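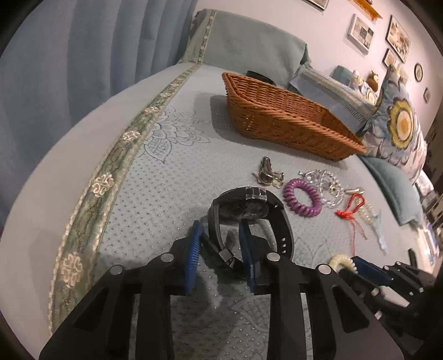
Section 3. Setting Up the Basket Chore

Welcome to the first real chore in the guide. If you have come straight from Section 2 your grippers are charged and paired, and you have probably squeezed them open and shut a good many times just for the fun of it (we all do!). Now we get to the question most Ballodel owners bring with them, namely whether a machine can put a person's odds and ends away yet. The short answer, as of October 2021, is "some of them, some of the time, if you help." The long answer is the rest of this section.

What you will need

Both hand grippers, left and right
One open basket or box, wide enough that you could drop a wristwatch in without aiming
A handful of small personal things: a watch, a hair clip, a spiral hair tie, a string of beads, a bit of knotted cord
A bed, table or other broad surface with a cover on it

Please don't go out and buy anything. A patterned bedspread is fine and so is a plain one. Phyllis Haworth, who wrote the first version of this guide for the Kenham families, used to tell people to clear the room before they started, and we have dropped that advice. Cushions, pictures on the wall, a stuffed toy sitting at the back, all of that can stay where it is. A machine that only works in a bare room is not much use to anybody with grandchildren.

Laying out

1. Set the basket down first, toward the back of the surface, with its open top facing up. It can sit at an angle.

2. Put the watch closest to you, with the strap buckled into a loop and the whole thing standing on its side. A buckled strap gives the pads two edges to close on. A watch lying flat with the strap open is a much harder job and we save it for Section 5.

3. Scatter the other items between the watch and the basket, or off to one side. Loose is good. They may lean on each other a little.

4. Hold the grippers with the jaws open and check that you can see the blue pads. Wipe them with a dry cloth if there is lint in the ribs.

Note: You may leave soft things such as coil ties touching a gripper that is resting on the cover. Move anything with a clasp or a pin clear of the linkages before you squeeze.

CAUTION: Keep fingers, hair and dangling sleeves away from the rivets and the long bars while the jaws are moving. The pads are gentle but the metalwork behind them will pinch.

Doing the chore

5. Bring one gripper forward until the pads are on either side of the strap. One pad may slip a little way inside the loop, and you can let it, as long as the other stays outside.

6. Close slowly and lift straight up. Carry the watch over the rim of the basket, lower it until it is inside, and open the jaws.

7. Go on to the clip, then the coils, and leave the beads and cords for last.

8. Repeat the whole layout 40 times over as many days as you please. Change the order of the small things whenever you get bored. The Velwood software keeps the good runs and sets aside the ones where something was dropped, so there is no need to fret or start over.

How well does the machine manage by itself?

Lionel Marsden kept a log through May with the practice arm at Ho, and we are grateful to him, as it ran to 2543 tries and a great deal of tea. Watches with closed straps went well. Hair clips went well if they were lying with the flat side showing. Coil ties were better than we expected, being springy and forgiving. Beaded strands were poor: the arm would lift one end, and the rest would trail along and bring a neighbor with it. Knotted cord was poor too, unless the pads happened to meet right on the knot. Clear beads and see-through clips gave the camera trouble in the evening under lamps.

So if you are hoping to leave a heap of jewelry on the bed and come back to a tidy basket, we'd ask you to wait a while longer. If you would like a hand with watches and hair ties, and don't mind standing by, you may be pleasantly surprised.

Note: Do not use anything you would be heartbroken to see scratched. An old watch with a worn strap works every bit as well as a good one.

If the gripper will not close fully, turn to Section 7, Cleaning the Linkages.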